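Clinwood Two-Arm Bench Package
Planning and buying guide

Home / Equipment / Bench systems / Clinwood Two-Arm

Lead time: 17 working days from confirmed order
Bench top: 181 cm wide, light grey
Supplied with: two Rusu arms, controller, stop buttons, layout software licence
Price: on quotation, itemised line by line
Page last revised: Monday, April 6, 2026

If you have found your way to this page, the chances are that somebody at work has said "couldn't a robot do that?" and you have been handed the job of finding out what it would cost. We get a good many calls that start that way, and we enjoy them. What follows is most of what we would tell you over the phone, written down so that you can read it at your own pace, print it for whoever holds the budget, and come back to it when you have got your measurements together.

What you are buying

The Clinwood is a bench with two arms on it. That sounds a bit bald, but it helps to keep it in mind, as people sometimes arrive expecting a whole production line and others expect something that fits in the back of an estate car. The bench arrives in two crates and the arms in one crate each. They bolt to the bench once it is level, and our fitter does this for you as part of the delivery price. You will need someone on your side who can show him where the power is and who can stay for the handover, which takes most of a working day.

Each arm has its own gripper. The standard gripper has two flat fingers and suits boxes, blocks, tubs, small trays and most things with parallel sides. If you handle bags, soft fruit or anything that changes shape when you hold it, please talk to us before you order. We do a suction head and a padded finger set, both priced separately, and it is much cheaper to choose the right one at the start than to swap later.

The controller sits under the bench on a shelf. It is quiet enough to have a conversation next to. Please leave a hand's width of clear air behind it and don't let anyone store coats there in the winter.

Who it suits

Most of our Clinwood customers are small firms and college workshops with one task that comes round again and again: filling a tray, moving parts from one fixture to another, holding a piece steady with one arm while the other does something to it. The second arm is what you pay extra for, and if your job never needs two hands you may be better off with our single-arm Skirnance, which takes up less room and costs a good deal less. We will say so if we think it. We would sooner sell you the smaller one and hear from you again in a few years.

It isn't a good choice for heavy lifting. Each arm is happy with 500 grams at full stretch, gripper not included, and you should plan your job with a bit in hand below that figure. If your part is close to the limit, send us one in the post and we will try it on the bench at Brukby and tell you how it went.

Setting your budget

The arms are the number everyone looks at first, and they are the largest line on the quotation, but they are seldom the line that causes trouble. The trouble tends to come from the things around them. When you sit down to work out your figures, please leave room for these:

Guarding. Depending on your own risk assessment you may need screens on one or more sides. We can quote for them, or you can have them made locally.

Fixtures. Anything that holds your part in the same place every time. A simple fixture is cheap to make. A clever one is not, and you will probably want to change it after the first month.

Power. The package runs from an ordinary socket, but it should be on a circuit of its own. If your electrician has to run a new one, get that quotation before you get ours.

Training. One day is included for two people. Further days are charged at our usual rate, and a refresher in the first year is money well spent if you have staff who come and go.

Spares. A set of finger pads and one spare gripper cable will see most people through. We keep both on the shelf, though you may prefer to have them on yours.

Servicing. The first year is covered. After that you can take the yearly plan or pay by the visit. For a bench used on one shift a day, paying by the visit usually comes out cheaper, and for two shifts it is usually the other way about.

If your financial year ends in the spring, please don't leave the order until the last fortnight — a good many other people have had the same idea, and our fitter has only the one van. September is another busy time, with the colleges coming back. Outside those two spells we can nearly always give you the week you ask for.

Measuring your room

You will need the width of the bench, of course, plus enough space at each end for a person to walk past without brushing the arms. Measure the doorways too, and any corners on the way in. The bench crates are long and don't bend, and we have spent a very cold morning in a car park finding this out on a customer's behalf.

The floor should be sound and fairly level. The feet adjust, but they can't put right a floor that moves when a pallet truck goes by. Upper floors are fine in most buildings if you have had the loading checked. Good, even daylight is pleasant for the people working there, though direct sun across the bench in the afternoon can upset the optional camera, so a blind is worth having.

Trying your layout before you pay for anything

This is the part of the process we are fondest of, and it is the part that saves our customers the most money. Before you commit to the order, we will lend you the layout software for 30 days. You can build your job in it, place your trays and fixtures on the bench, and see whether the arms can reach what you want them to reach. It runs on any reasonably recent office computer.

Start plain. Put in the largest flat piece first, whatever your job has in the way of a board, a strip or a plank, and get that settled on the table top before you add any of the smaller items.

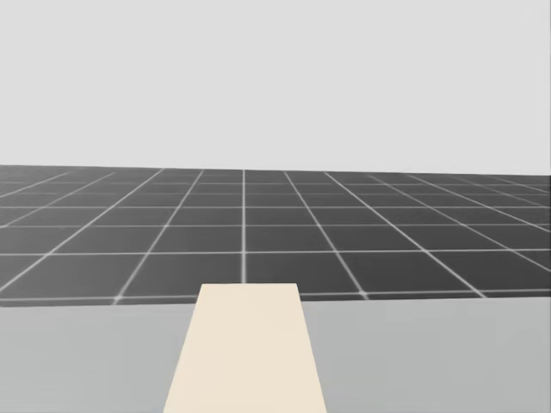
Once the big piece is where you want it, save a copy under a sensible name and only then begin bringing in the rest. People who load everything at once tend to spend the afternoon chasing one tray that is a finger's breadth out, and they can't easily tell which change caused it. Saving as you go costs nothing, and the files are small enough to email to us if you get stuck.

A few more things we have learnt from looking over a great many customer layouts. Keep the items you pick up most often within the middle part of each arm's reach. An arm at full stretch is slower and less steady, and it will wear its joints sooner. Give each arm its own side to work on and agree one shared patch in the centre where parts are handed across. And do try the job with a part in the wrong place, as it will be one day, to see what the arm does about it.

Do bear in mind that the software knows nothing of dust, worn fixtures or cardboard that has gone soft in a damp store. A layout that works on the screen is a very good sign that the reach is right and the order of moves makes sense. It won't tell you how well your own parts grip, and for that we need the real thing in our hands. Post us a handful, packed as you would pack them for a customer, with a note of which way up they normally go.

Your layout files remain yours whether or not you order. If you do go ahead, we load the final version on to the controller before delivery, and our fitter will go through it with you on the day.

Asking for a quotation

The person to ask for is Terence Kershaw, who looks after all the Clinwood enquiries and has fitted enough of them himself to know where the awkward bits are. He will want to know what the part is, what it weighs, how many you handle in a shift, and what happens to it before and after it reaches the bench. A short video taken on a phone is often more use to him than a long specification, although he will read the specification as well if you have one.

Quotations are free and are held for 60 days. We ask for a third of the price with the order and the rest once the bench is working to your satisfaction. If you would like to see one running first, visitors are welcome at the Brukby workshop by arrangement. Parking is at the rear, the kettle is generally on, and do bring your parts with you.

Related equipment

Skirnance single-arm bench
Rusu suction head
Rusu padded finger set
Bench screens, made to measure
Yearly service plan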